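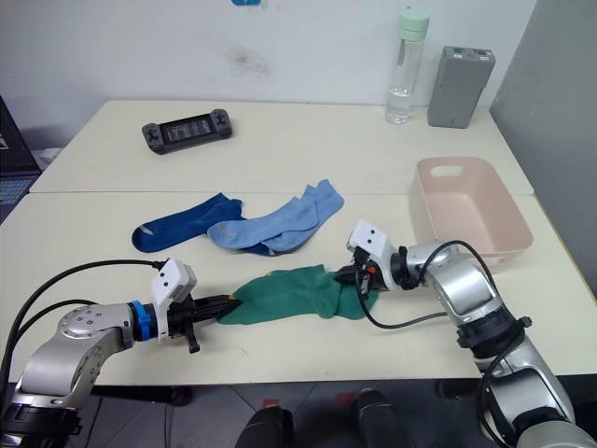 Sotcombe Help Board > Home & Laundry

How do you keep sock pairs together without wrecking the cuffs?
Posted by Undeck, September

My socks come out of the wash in a heap and I end up wearing odd ones. I used to ball them, but the tops go baggy and then they slide down inside my boots! Mostly ankle socks, plain colours, quite a few greens and blues. Is folding really worth the bother? I've got a drawer 30 cm wide and no dividers. 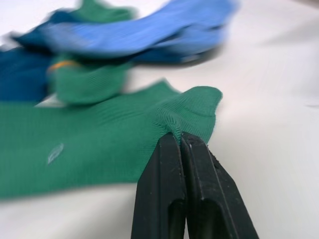
Trimville
Best reply, 9 thanks

Yes, fold them, you'll love it! Lay each sock flat on a table and smooth it out from toe to cuff. Pop its partner on top, heel over heel, then fold in half or thirds. No cuff gets turned over anything, so nothing stretches. I've done mine this way for years and I must have 100 socks in there (I know, I know). 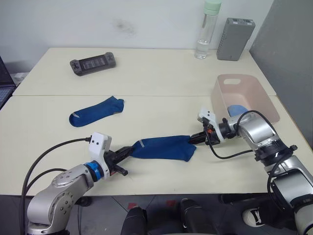
Matching is the bit I enjoy most, and a clear table makes it so quick. Get everything out flat before you fold a single one, and look for small details as well as colour, because blues are terrible for fooling you under a lamp. A little grey stripe near the heel, like the ones on the dark blue pair, is a brilliant clue. Keep a basket next to you for whatever's left over. Pink plastic with a handle hole does nicely, and you can carry the lot upstairs after!

One more thing, give ribbed socks a gentle pull lengthways before folding. They sit much flatter.
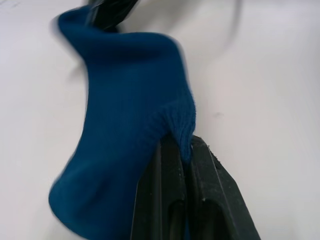

Yip
Agree about folding but I wouldn't pull them too much, mine went long and thin. Just pat them flat. Also try a shoebox lid in the drawer as a divider, costs nothing.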